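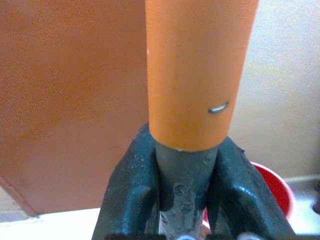
Garra verde-azulada, cabo laranja: a ferramenta continua a ser a de sempre.

Varrer o chão é a tarefa que todos julgam saber fazer e que ninguém quer ensinar. A Nodano anda há 33 semanas a tentar ensiná-la a uma máquina. O projecto chama-se Clisa, tem dois braços e um orçamento que dava para muitas vassouras.

Othmane Benkirane, que o dirige, é um homem paciente. «Dobrar o pulso é fácil», diz. «Difícil é o cartão.» O cartão rasgado escorrega, vira-se, encosta-se à borda da pá e fica ali, com ar de quem paga renda. Em 736 tentativas registadas até Maio, a Clisa deixou o chão limpo em quase 50 por cento. O meu filho adolescente tem números piores, mas come mais.

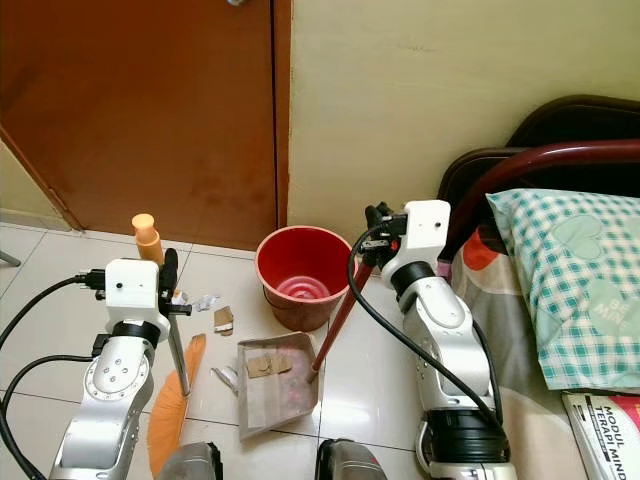
Página alterada pela última vez em Maio, às 16h50

Uma mão para a vassourinha, outra para a pá: a divisão do trabalho é a nossa, e os papéis amarrotados também. Behrouz Bakhtiari, engenheiro da rival Saber, acha que é aí que está o erro. Preferia um aspirador com juízo. Benkirane responde que os aspiradores não despejam baldes nem fazem camas — e que a Clisa, por enquanto, também não.

Perguntei-lhe quando poderia comprar uma. Falou em três anos, olhou para os papéis no chão e pediu-me que não escrevesse isso.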